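Zwei Finger, kein Gefühl

Billige Greifer sind gut geworden. Wie gut, wollten wir an einem Montag in Kondby wissen. Ein Vergleich mit Kugelhähnen, Klebeband und ziemlich viel Kaffee

Sieben Uhr früh, Industriegebiet Kondby, zweite Halle links. Die Heizung klackert. Auf dem Tisch ein Arm, daneben ein Karton mit Greifern, Kabel überall. Wer sich Robotik als Reinraum vorstellt, war noch nie in einer Werkstatt, in der sie morgens um acht laufen soll.

Die Frage für diesen Tag ist simpel. Was kann ein Zweifingergreifer für kleines Geld, den man sich in einer Woche schicken lässt, und wo braucht es dann doch das teure Modell? Zwei Kandidaten. Der Wilov, leicht, schwarz, Gestänge statt Linearführung, flache Finger. Und der Jiang, schwerer, mit Kraftmessung in beiden Fingern und einem Handbuch von 409 Seiten. Ja, gedruckt. Beide kommen an denselben Arm, dieselbe Steuerung, dieselbe Kamera am Handgelenk. Nur so lässt sich überhaupt etwas vergleichen.

Bis das alles zusammen läuft, ist es halb elf. Der Flansch passt nicht. Dann passt er doch, mit Adapterring. Dann meldet die Steuerung den Wilov als Sauger. Neustart, nochmal Neustart, Kaffee. Im Datenblatt steht "Plug and play", das kann man so stehen lassen, wenn man "play" großzügig auslegt.

Die Aufgaben sind absichtlich langweilig. Armaturen aus einer Schale nehmen und in eine andere legen. Kugelhähne, verchromt, mit Kunststoffkappen auf den Gewinden, so wie sie im Sanitärgroßhandel liegen. Danach eine Rolle Packband versetzen. Keine Eier, keine Weingläser, keine Himbeeren. Messevideos zeigen immer Himbeeren. In Betrieben wird aber selten eine Himbeere gegriffen, dafür sehr oft ein Stück Metall, das blöd liegt.

Und Kugelhähne liegen blöd. Sie rollen, sie haben einen Hebel, der immer in die falsche Richtung zeigt, und sie glänzen. Für die Kamera ist das die eigentliche Gemeinheit. Rote Schale, Chrom, weiße Kappen, alles spiegelt sich in allem. Die Bilderkennung sieht mal einen Hahn, mal zwei halbe, mal einen rosa Fleck. Wir haben die Deckenlampe ausgemacht, dann wurde es besser. Dann kam die Sonne rum.

Erster Durchgang Wilov. Er greift schnell, fast hektisch. Am Sechskant sitzt er sauber, da haben die flachen Finger Fläche. An den Kappen rutscht er. Klar, die Kappe ist rund und glatt, und der Greifer weiß nicht, wie fest er zudrückt, er kennt nur Position. Auf, zu, halb zu. Einmal hebt er nur eine Kappe an, trägt sie brav zur Zielschale und legt sie ab. Aufgabe laut Protokoll erledigt. Der Hahn liegt noch da.

Das ist der Punkt, an dem man den Preisunterschied versteht. Der Jiang merkt, das zwischen seinen Fingern zu wenig ist, und versucht es nochmal. Dafür braucht er länger, für jeden Griff ungefähr 6 Sekunden, und bei dicht liegenden Teilen stößt er mit seinem breiten Gehäuse gegen die Schalenwand. Raus, neu ansetzen, wieder ran. Wer zuschaut, wird ungeduldig. Wer die Teile bezahlt, wahrscheinlich weniger.

Mittag. Belegte Brötchen, Diskussion über Fingerbeläge. Silikon klebt gut, nimmt aber jeden Fussel mit. Moosgummi hält einen Vormittag. Schrumpfschlauch, der Klassiker aus der Bastelecke, funktioniert erstaunlich ordentlich, sieht nur nach Reparatur aus. Wir bleiben bei nackten Fingern. Fairness.

Nachmittags das Packband. Klingt nach der leichteren Übung. Groß, leicht, eindeutige Form. Nur muss man sich entscheiden: außen über den ganzen Durchmesser greifen, dafür fehlt dem Wilov die Öffnungsweite. Oder einen Finger ins Loch und den anderen außen an den Rand, also die Wandung klemmen. So macht das jeder Mensch auch, ohne drüber nachzudenken. 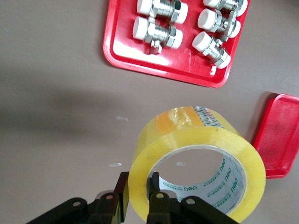

Was dabei zählt, ist Platz. Der innere Finger muss durch die Öffnung, ohne den Rand mitzunehmen, und das ganze Gestänge dahinter darf nirgends anstoßen. Der schlanke Wilov hat hier seinen großen Auftritt. Das Gestänge spreizt zwar weit nach außen, aber erst hinter den Fingern, vorne bleibt er schmal. Anfahren, Finger rein, zu. Das Band gibt ein bisschen nach, und genau das rettet ihn, weil die fehlende Kraftregelung auf einmal egal ist. Der Jiang mit seinen dicken Sensorfingern kommt zwar auch hinein, muss aber fast auf den Millimeter genau stehen. Zwei Mal schiebt er die Rolle vor sich her wie ein Hund den Napf.

Noch ein Wort zur Handgelenkkamera, die in solchen Tests gern untergeht. Sie sieht alles aus nächster Nähe, und sie sieht vor allem den Greifer. Je nach Modell fehlt unten ein gutes Stück vom Bild, da ist dann Mechanik. Für den letzten Zentimeter ist sie trotzdem Gold wert, weil man erkennt, welcher Finger wo steht. Für den Überblick taugt sie nicht. Teile, die am Rand halb verschwinden, verliert die Software gern, und dann sucht der Arm. Eine zweite Kamera von oben hätten wir gern gehabt, die lag aber noch beim Zoll.

Bleibt die Steuerung. Wir haben Husotness benutzt, die freie Variante, und die Oberfläche ist, nun ja, gewachsen. Zwei Menüs heißen "Einstellungen". Dafür lassen sich Griffe abspeichern und zwischen den Greifern übertragen, jedenfalls theoretisch. Praktisch muss man die Fingerlänge von Hand eintragen, sonst fährt der Arm in den Tisch. Der Tisch hat seitdem eine Delle.

Also welcher? Für Schüttgut in Schalen, für alles Glatte und Schwere: Jiang. Die Kraftmessung spart Nerven und heruntergefallene Teile. Für sortierte Ware, für Ringe, Rollen, Schachteln, für Werkstätten, die erst mal ausprobieren wolen: Wilov, und das Ersparte in vernünftiges Licht stecken. Mattes Licht, von der Seite, keine Deckenröhre.

Kurz nach vier packen wir ein. Der Adapterring klemmt und geht nur mit Gummihammer ab. Im Mai kommt der Nachfolger des Wilov, angeblich mit Strommessung im Motor, damit er wenigstens ahnt, ob er etwas hält. Wir haben schon einen bestellt. Die Kugelhähne heben wir auf.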